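Silk Flower Table: Gallery

Prirnach Workroom, spring stems

The March display at Prirnach used artificial stems only, mostly roses and hydrangeas, with loose leaves sold separately by the bag. This page collects notes from the sorting and arranging, in the order the work was done. Stock came from two suppliers, Fuvex for the roses and Tultitz for the hydrangeas. The shelf vases are the Cowie range, the narrow ones with the heavy base.

The full order was 126 stems. A first batch of 60 went out to the front window and the rest stayed in the workroom until the side shelves were painted.

Unpacking

Stems arrive folded in half in long cartons. They are opened flat and left overnight before anyone bends them into shape. The wire inside the stem holds a kink if it is straightened too fast, and a kinked stem never stands right in a narrow vase.

Heads are fluffed by hand. Hydrangeas need the most work, as the small petals get pressed to one side in the carton. Start at the center and work outward with two fingers. A rose only needs its outer petals turned back a little.

Steam helps with creased petals. Hold the head well above the kettle for a few seconds and shape it while it is still warm. Keep the glued base of the flower out of the steam.

Laying out

Flowers are laid out on a plain white surface before they go into anything. Red and pale blue are easy to judge against white, and any fraying at the petal edge shows up right away. The small mixed bunches use two red roses and three blue hydrangeas, with loose leaves added last. 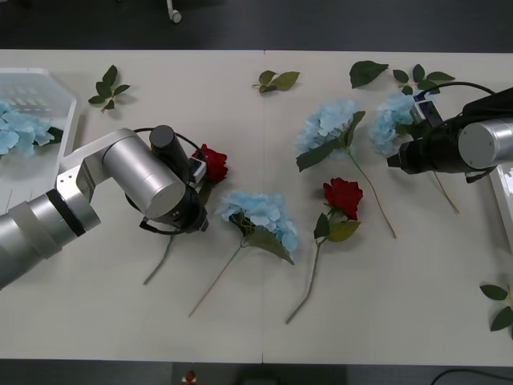
Stem length is the next thing to settle. Hydrangea heads are wide and look best set low, close to the rim of the vase. Roses go a little higher. Cut nothing until the bunch has been held together in one hand and looked at from the front and from both sides.

Use wire cutters for the stems. Scissors will get through the plastic but leave a mark on the blade when they hit the wire. If a stem is only slightly too long, bend the bottom inch back on itself and leave it uncut, so it can be used in a taller vase next season.

Leaves

Loose leaves fill the gap between the heads and the rim. Each one has a short plastic tube at the base that slides onto a side shoot. Some of the tubes in this order were tight and had to be widened with an awl. A few would not hold at all and were fixed with a dab of clear glue.

Two or three leaves per bunch is plenty. With more than that, the blue starts to disappear when seen from across the room.

Into the vases

The Cowie vases take five stems comfortably. Six will fit if one of them is thin, but the heads crowd each other and the hydrangeas lose their shape again. A handful of clean gravel in the bottom keeps the stems from sliding around and adds some weight on the window ledge, where the door sometimes bangs.

The vases were turned a quarter at a time and adjusted from each side. The window is seen from the street as well as from the counter, so there is no real back to any of them.

The window

The first batch filled the lower ledge and the left half of the upper one. Red was kept toward the middle and blue toward the ends. By four in the afternoon the sun reaches the upper ledge, and last year's roses had faded there to a dull pink by the end of the season. This time the upper ledge was given mostly hydrangeas, which are pale to begin with.

Dusting

Silk and polyester heads pick up dust quickly near a door. A soft paintbrush works for roses. For hydrangeas, use a hair dryer on the cool setting and hold it at arm's length. Do this outside if possible.

Storage

Stems go back in the cartons head to toe with tissue between layers. The rose carton is marked 666 and the hydrangea carton 1239, matching the numbers in the stock book. Loose leaves are kept in a lidded tub on the shelf above. Please put odd stems back in the right carton and not in the tub.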